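What I Brought Home from the Predska Retreat

So I finally did it. After 4000 tabs (it felt like that many!) of reading reviews, I paid my $459 and signed up for a weekend confidence course at Predska, run by a coach named Petronella Le Roux. I went in grumpy and I came home with a notebook full of scribbles, so let me share a few before I lose the notebook.

The first morning was all about unfinished jobs. We had to write down every single thing we'd been putting off, big or small, and I filled three pages while the guy next to me was still looking for a pen.

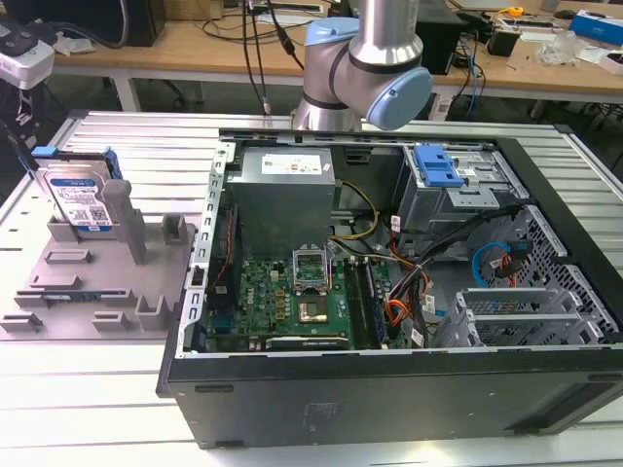

Open case, open socket, memory in place.

Petronella had us pick one item and talk about it for five minutes straight. I picked calling my sister back. Five minutes is LONG, people. I cried a little, the lady from Brukent passed me a napkin, and then we all had soup.

After lunch we did the "no thank you" exercise, where your partner asks for favors and you turn them down without saying sorry. I lasted two rounds. Apparently I apologize with my eyebrows.

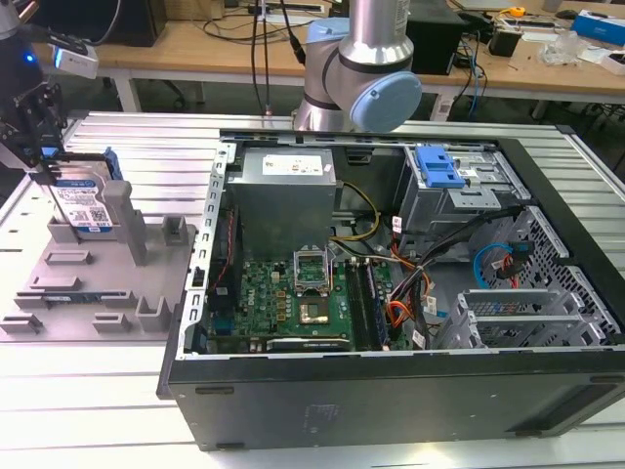 Would I go again?

Probably, yes! The advanced course in January is $900, and that's a lot for me right now, so I'm starting with the workbook. I'm on page 105 and still skipping the breathing parts. I did call my sister, though, and we talked until her phone died.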